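Let the Table Get Old

My neighbor Pichit Kongkaew sanded his dining table down in March and coated it with something thick and shiny. It took him 12 days, counting the drying. He asked what I thought and I said it was very smooth. I should have said I liked it better before.

We have a habit of treating wear as damage. A table gets a ring from a cup, a pale patch where elbows go, a dent from a dropped pan, and we start talking about fixing it. I think most of this fixing is a waste of time and money, and it often leaves us with a worse table.

Damage is when a leg wobbles or a joint opens. Those things should be repaired soon, and properly. I keep glue and clamps for it. Wear is only the surface changing as people use it. A worn top holds a plate as well as a new one does.

The refinishing business has reasons to blur the two. Griffiths, the hardware store on our main road, now has 8 feet of shelf for strippers, stains and sealers, and one short row for wood glue. I don't blame them, they stock what sells. But a person who walks in with a loose chair should not walk out with a can of varnish.
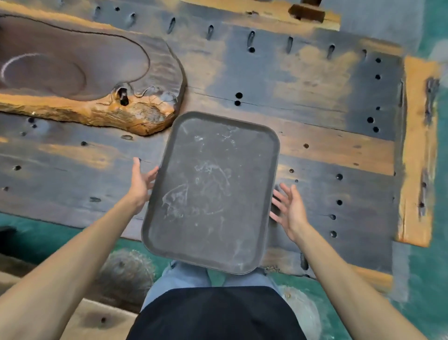
There is also the matter of how people behave around a perfect finish. At Pichit's house we now use coasters, and mats under the coasters. His grandchildren do their homework on the floor. Before, they did it at the table, with glue and paint, and it was fine. A surface that has to be protected from the people who live with it has stopped being much use to them.

I will grant one point. Bare wood that takes water every day can rot, and a coat of plain oil every so often is sensible. I oil mine when it looks thirsty. I don't sand first, and I don't try to even out the color – it wouldn't stay even anyway.

My own table came from a closing sale at the Mekberg cannery and had been ugly for years before I got it. I paid five dollars.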